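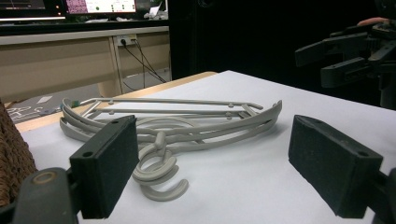
Station 2: hand-held grippers, hanger task
Open day walk-through, Pinheiro hall. Checked by Warrick Pryor, 1:30 p.m.

2.1 Finger pads. Textured faces, screws to be flush and tight. OK on unit 1. Unit 2 to be rechecked before doors open.

2.2 Table covering. White surface smooth under the hanger. OK. Tape any corner that lifts.

2.3 Test object. One light gray plastic hanger, laid flat. Inspect hook and rods for cracks between groups. Spare hanger: not supplied. OPEN, Tannous.

2.4 Power. Black cables hang from the outlet on the desk front to the floor. Clip them up or cover them. OPEN.

2.5 Visitor line. Minimum 30 inches from table edge. Measured, OK.

2.6 Pinch hazard. Visitors may close the grippers on the hanger only. Sign still in the Nemel crate.

2.7 Group size. Limit 5 per demonstration, one operator per gripper. Agreed with Marwan Tannous.

Comments: 2.3 does not hold up opening. 2.4 and 2.6 do. Call me when both are closed and I will sign the sheet at the station. W.P.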